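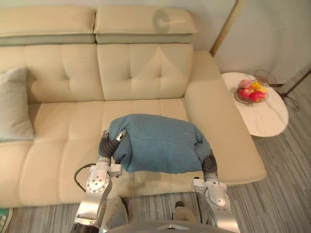

クリーム色の革ソファ、クッションを置くか置かないか

1 :kawazura
リビングのソファについて相談というか、意見を聞きたいです。
クリーム色の革張りで、座面が横にうねうねキルティングされているタイプ。背もたれは四角く縫い目が入っていて、ボタンみたいなくぼみがあります。片側はカウチ。Junitzというところの店で展示品を買いました。
店員には「淡い色の革にはクッションで差し色を」と言われ、薄いグレーのと青緑のを足しました。青緑のほうはちょっと毛羽っぽい、フェルトに近い手触りの布です。
で、使ってみると邪魔なんですよ。座るたびにどかす、立つたびに戻す。みなさん本当にクッション使ってます? 飾りだと割り切ってるんでしょうか。

2 :nokorimono
使ってます。腰に当てるので。
ただし差し色云々は信じてません。店は単にクッションを売りたいだけでしょう。

3 :tatamihaの裏
ヘッドレストまで付いてる革ソファなら、もう十分もこもこしてるじゃないですか。そこに更にクッションを足す理由がわからない。うちは全部押し入れに入れました。誰も困ってません。

4 :soramame_g
>>3
困らないけど寒々しくないですか。クリーム一色の大きいソファって、病院の待合室っぽくなりがち。青緑が一つあるだけで全然違うと思う。私は置く派です。

5 :tatamihaの裏
>>4
待合室に見えるかどうかはソファより照明の問題では。昼白色をやめれば大抵解決します。

6 :kawazura
照明は電球色です。待合室っぽさは今のところ感じていません。
もう一つ気になっているのが座面の汚れで、真ん中の座面の手前のほうに、うっすら茶色っぽい染みがあります。いつ付いたのか不明。青緑のクッションをちょうどその辺に置いておけば目立たないかな、とも考えています。

7 :nokorimono
それ、隠す前に拭いたほうがいい。隠すと忘れて、忘れると定着します。

8 :hiraita_kasa
青緑のクッションが色移りしたんじゃないかと一瞬思ったけど、茶色なら違うか。コーヒーか、服のベルトか。
うちの白い革はデニムで青くなりました。メーカーのクリーナーで落ちると言われて買ったものの、落ちませんでした。

9 :soramame_g
>>8
どこのクリーナーですか?

10 :hiraita_kasa
>>9
Bitarの泡タイプ。塗った直後はきれいに見えたんですが、乾いたら元通り。レビューの「一拭きで新品同様」はかなり怪しいと思ってます。濡れて色が変わって見えてるだけの写真が多い気がする。

11 :migite_no_hou
Bitarのは私も持っていて、皮脂の黒ずみには効きましたよ。染料の色移りに効かないのは当たり前で、製品のせいにするのは少し酷かと。

12 :hiraita_kasa
>>11
容器には「あらゆる汚れに」と書いてあるので、私のせいでもないです。

13 :kawazura
けんかしないでください。
とりあえず、固く絞った布で目立たない場所を試してから、染みの周りを軽く拭いてみます。説明書にもそう書いてありました。肝心の革の種類が書いてないのが不安ですが。

14 :nokorimono
展示品ならタグが残っていませんか。座面を外せるタイプなら裏、外せなければ底の布あたり。合皮か本革かで話が変わります。「革張り」と言って座る面だけ革、側面は合皮という商品はざらにあります。店員の言う「総革」も、私は現物のタグを見るまで信用しません。

15 :kawazura
底の布にタグがありました。品番が272で始まっていて、素材は「革・合成皮革」とだけ。どこがどっちなのかは書いてない。がっかりです。

16 :migite_no_hou
よくある表記です。触ってみて、冷たさや毛穴の具合が座面とアームで違えば、まあそういうことでしょう。

17 :tatamihaの裏
クッションの話に戻すと、革に布のクッションを置きっぱなしにするのも賛成しません。擦れるし、下にほこりや砂粒が溜まる。あのうねうねした座面だと溝に入って取れないでしょう。

18 :soramame_g
>>17
それは掃除すればいいのでは……。週に一回、クッションを両手で持ち上げて、下をブラシで払うだけですよ。ついでに両端をぎゅっとつぶして空気を入れ直せば形も戻ります。

19 :tatamihaの裏
>>18
その「だけ」が続く人はいいんです。私は続かなかったので押し入れ行きになりました。

20 :nokorimono
両端をつぶすのは中身によります。羽毛ならいいけど、ウレタンのチップだと偏るだけで戻りません。うちのは片側に寄って、もう枕にもならない。

21 :kawazura
青緑のほう、中身はポリエステル綿と書いてありました。両端を押さえると真ん中が膨らんでしわが寄りますが、放っておけばだいたい戻ります。縫い目が表に通っているので、そこに沿って癖がつかないかは少し心配しています。

22 :hiraita_kasa
綿なら数年でへたると思います。中身だけ替えられる作りかどうか。ファスナーがないと詰んでます。

23 :kawazura
ファスナー、見つかりません。詰んでました。

24 :tonari_no_enogu
横から失礼。色の話ですが、クリームに薄グレーはぼやけませんか? 青緑だけ残してグレーを外したほうが締まると思うんですけど。

25 :soramame_g
>>24
逆じゃないですか。青緑だけだと唐突で、グレーがあるからつながって見える。端に薄いグレーを立てかけて、青緑を内側に。これが落ち着くと思います。

26 :tonari_no_enogu
>>25
雑誌によく載っている並べ方ですよね。ああいうのは人が座らない前提で置いてあるので、参考にしすぎるのもどうかと。

27 :migite_no_hou
端のグレーは肘置きの代わりに使えるから、見た目はともかく実用になりますよ。問題は真ん中に置くほう。いちばん座りたい場所を占領します。

28 :kawazura
>>27
まさにそれです。真ん中に座るとどかすことになるし、カウチの側に移すと今度は足の邪魔になる。カウチの上は平らで滑るので、気がつくと床に落ちています。

29 :nokorimono
滑り止めシートを下に敷く手もありますが、淡い革には勧めません。ゴム系は跡が残ることがあります。「革にも安心」と書いてあっても、私なら13か月くらい経つまで様子を見ますね。跡はすぐには出ないので。

30 :tatamihaの裏
やはり押し入れですね。

31 :soramame_g
どうしても押し入れに入れたいんですね。

32 :hiraita_kasa
Stillotdaleのカタログだと、クッションを入れるかごを横に置いてましたよ。結局ものが増えるだけだと思いましたが。

33 :tonari_no_enogu
かごを買わせるためのクッション、クッションを買わせるためのソファ。

34 :kawazura
途中報告。染みは、水拭きでは変化なしでした。乾いた後に見ても同じ。薄いので、斜めから見ないと家族は気づかないと言います。私は毎回気づきますけど。
クリーナーは買うか迷い中です。>>10と>>11で意見が割れているので、まず小さいサイズを探します。
クッションはグレーを端に残して、青緑はしばらく寝室で使うことにしました。

35 :migite_no_hou
水拭きのあとは必ず乾拭きも。合皮の部分はそれで十分です。

36 :soramame_g
青緑、寝室に行っちゃったんですか。もったいない。来客のときだけでも戻してあげてください。

37 :tatamihaの裏
来客も座るときにどかすと思いますよ。

38 :kawazura
>>36
客が来る予定は12月までないので、そのとき考えます。染みのほうは何か進展があったらまた書きます。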